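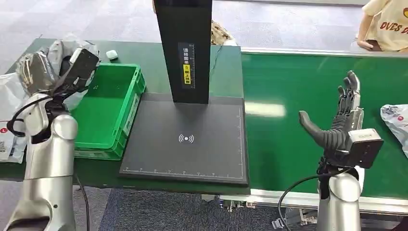 Hemi Stubbs：求根键我按了一学期，同一个方程换个初值就换个答案，有时干脆报错。商品页上写"一键求解任意方程"，"任意"两个字我建议删掉。

已经删了。现在的页面标题是：

Zistico 787 函数科学计算器（方程、矩阵、回归、数值积分）

价格：373元
重量：209克（含电池）
供电：7号电池2节，随机附送
显示：点阵屏，四行，自然书写格式
内部精度：15位有效数字，显示10位
矩阵：最大4×4
方程：一元二次、三次、四次多项式；二元至四元线性方程组；单变量数值求根
统计：单变量、双变量，七种回归模型
数值积分、数值微分：有
符号运算：无
编程：无
绘图：无
发货：Venholm仓

厂家的宣传单有两页，我们只保留了上面这些能核对的内容。"媲美专业软件的运算核心"没有收进来，因为问了两次，对方都说不出是哪一款专业软件。"考试必备"也没有收，各地考试对计算器的规定差别很大，请看自己的准考说明。

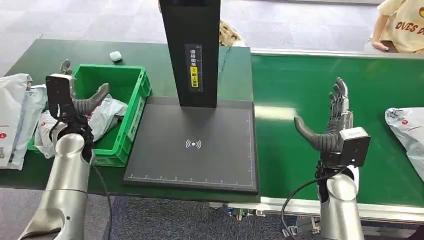 Elin Dafis
Savarstead 计算工具类目编辑

我对这类机器的态度先交代一下：键越多，我越不放心。四则运算按错了，多半看得出来；矩阵求逆算错了，屏幕上照样是整整齐齐的一排数字。下面几节都是拿样机按出来的，步骤写得细一些，方便您买回去照着再按一遍。和这里写的不一样，请告诉我们，固件版本会变。

一、一元二次方程

常规题目没有问题。整系数、判别式是完全平方数的，结果以分数显示；判别式不是完全平方数的，显示根式，按切换键变小数。复数根要先在设置里打开，默认关闭，关闭时只显示"无实根"。很多退货理由写的是"不能算复数"，大多是没开这一项。

麻烦的是系数相差悬殊的时候。试一下 x² − 10⁸x + 1 = 0，两根之积是1，大根几乎就是10⁸，那么小根应该非常接近10⁻⁸。787给出的小根是0。原因不难找：它大概直接套了求根公式，根号下是10¹⁶ − 4，开方以后和10⁸的差别落在第16位上，而机器只留15位，两数一减就什么都没了。稳妥的做法是先算大根，再用常数项除以大根得到小根，手算两步就够。厂家把"15位高精度"印在包装正面，我想提醒的是，15位挡不住相减抵消。

二、单变量求根

用的是牛顿法一类的迭代，说明书第一次提到这一点是在附录里。您输入方程和一个初值，机器沿着切线往下走，走到满足精度为止。走不到就报"无法求解"。

"无法求解"这四个字容易让人误会。方程 x³ − 2x + 2 = 0 有一个实根，在 −1.7693 附近，任何实系数三次方程都至少有一个实根。可是从初值0出发，牛顿法第一步到1，第二步又回到0，来回跳，永远不会停。787在这里报了"无法求解"。把初值改成 −2，很快就有答案。所以看到报错，先换初值，再怀疑方程。

反过来的情况更隐蔽：它给了一个根，您以为只有这一个。cos x = x/10 这样的方程有好几个交点，机器只会告诉您迭代碰巧落进去的那一个。787没有绘图功能，看不到曲线的样子，初值只能靠自己估。我的办法是先用"函数表"功能，步长取1，看函数值在哪里变号，再到变号的区间里取初值。表格一屏只能看三行，翻起来挺烦。

多项式求解是单独的菜单，不需要初值，会把根全部列出来。x³ − 2x + 2 在那个菜单里一次就能解。既然有这个菜单，次数不超过四的就不要去用求根键了。

三、矩阵

加、乘、转置、行列式、求逆都有。没有特征值，也没有行最简形。宣传单上写"满足线性代数课程全部需要"，学过半学期的人都不会同意。

行列式请留意一个老例子，三行分别是 1、2、3；4、5、6；7、8、9。第一行加第三行等于第二行的两倍，行列式是0。样机显示的却是一个带负指数的极小的数，既然不等于0，机器就认为矩阵可逆，接着按求逆，真给出了一个逆矩阵，里面的元素大得离谱。把它和原矩阵相乘，得到的东西也不像单位矩阵。

这是浮点消元的通病，贵得多的软件同样会碰到，区别在于有些软件会提示矩阵接近奇异，787不提示。我能给的建议是：整数矩阵的行列式必须是整数，看到 10 的负十几次方，请当成0处理；求完逆，顺手乘回去看一眼。矩阵存储有四个位置，乘回去并不费事，但关机后内容会清掉，关机前要抄下来。

四、回归

七种模型：线性、二次、对数、两种指数、幂、倒数。Rangi Prendergast 来信问，为什么指数回归的结果和电脑软件对不上，差得还不小，是不是机器坏了。

机器没有坏。787做指数回归 y = abˣ 的时候，先对 y 取对数，变成直线，再对直线做最小二乘，最后换算回来。这样最小化的是 ln y 的误差平方和，小的 y 值分量偏重。电脑软件如果直接对 y 做非线性最小二乘，最小化的是另一个量，a 和 b 当然不同。两个结果都叫"指数回归"，说明书一个字都没有解释。学生交作业，请先弄清老师要的是哪一种。

另外，取了对数，y 就不能有0或负数，输入了会报"数学错误"，不会指出是哪一行数据。数据多的时候只能从头找。

相关系数 r 显示到十位。我对这十位没有什么好感。五六个数据点，r 等于 0.98，线性也未必成立，把残差一个一个算出来看看有没有弯曲，比多看几位小数有用。787不能自动列残差，要自己用预测值去减。

五、数值积分

光滑函数、有限区间，表现相当好，我找了十来个有原函数的积分去对，显示的位数都一致。无穷区间不支持，要自己换元。

被积函数在区间内部有间断的，它不检查。1/x 从 −1 积到 2，这个积分是发散的，样机思考了一会儿，给出一个数，没有任何提示。换一个区间，又可能报错，要看取样点有没有刚好碰到0。这一条我会写进差评里，哪怕是自己家卖的东西。先看一眼分母什么时候为零，花不了几秒钟。

振荡快的函数很慢，等半分钟是常事，按 AC 可以中断。

六、键盘和外壳

键程偏短，声音小，图书馆里用合适。分数键和次方键挨着，样机用了一个星期，我还是会按错。上盖是滑入式的，可以扣在背面，扣得比较紧。屏幕在斜光下偏淡，对比度可以调，调到第七档以后底色会发灰。

按键上的副功能是黄字和红字两套，红字印得太细。这一点已经反馈给厂家，回复是"下一批优化"，我们等着看，没有看到之前页面不改。

同价位的 Vermeulen 机型也有人问。它有行最简形，没有四元方程组，屏幕只有两行。学线性代数的，我会偏向那一台；主要做统计和方程的，787顺手一些。两台都不值得为了包装上的"高精度"多花钱。手上已经有一台能用的老机器，功能够，那就继续用。

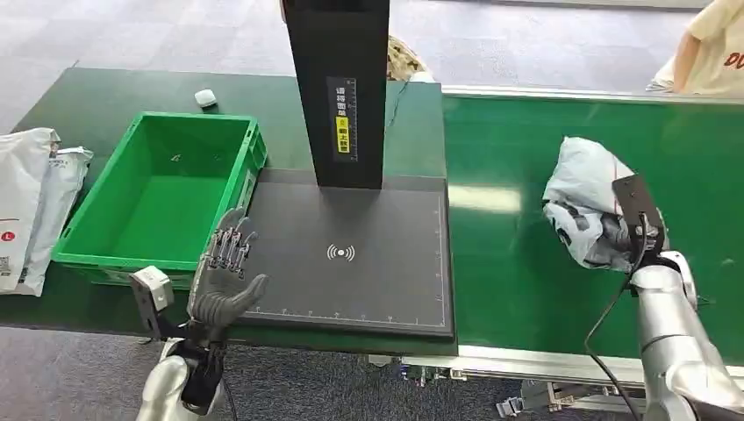

三角函数算出来不对，是机器的问题吗？

先看屏幕顶部的角度标记，D 是度，R 是弧度，G 是百分度；恢复出厂设置以后一律回到 D，算导数和积分之前请改成 R。

精确值什么时候显示成根式，什么时候显示成小数？

分母和根号里的数不太大时显示精确形式，超出以后自动变成小数，说明书没有给出界限。屏幕上出现小数，不能推断结果是无理数。

电池能用多久？

厂家给的时间是按每天一小时算的，没有说明算的是什么。反复做数值积分会耗得快些。我们没有做过完整的放电测试，所以规格表里不填。

买家留言摘录

Đạt Tạ：多项式菜单好用，四次方程的四个根一次列全，重根也会列两遍，不过重根显示出来后几位有点偏差，比如应该是1，它显示 0.9999999 之类的，再多几位就乱了。页面上能不能写一下？

（编辑回复：写在这里了。重根对系数的微小误差非常敏感，二重根大约只能信到一半的位数，三重根更少。看到两个根挨得极近，或者实部相同、虚部极小，先试试把整数代回原式。）

Corey McPhee：买来给孩子上高中用，矩阵功能根本没碰过。四行屏看分数确实清楚。373元买一个分数显示，我觉得贵了。

（编辑回复：同意。只用到分数、三角和普通统计的，本店便宜一档的型号足够，菜单还少两层。）

Hemi Stubbs：看到标题改了。函数表找变号那个办法可以，就是偶数重的根不变号，会漏掉，(x − 3)² 这种。

（编辑回复：对，漏掉了。碰到函数值很小又没有变号的地方，把步长改小再看一遍，或者对导数列表找变号。第二节等下次更新时一并修改。）

包装内含

主机一台，滑盖一个，电池已装入，绝缘片在电池仓边上，抽出即可开机。纸质说明书只有快速入门部分，完整版要到厂家网站下载，迭代方法和误差说明都在完整版附录里，快速入门中没有。

退换

计算结果与本页描述不符的，请把按键顺序和屏幕显示的结果写在申请里，我们会在同一固件版本的样机上重复一遍。重复得出来的，可退可换，来回运费由我们承担。仅写"算不准"三个字的申请，客服会先来问您算的是哪一道题。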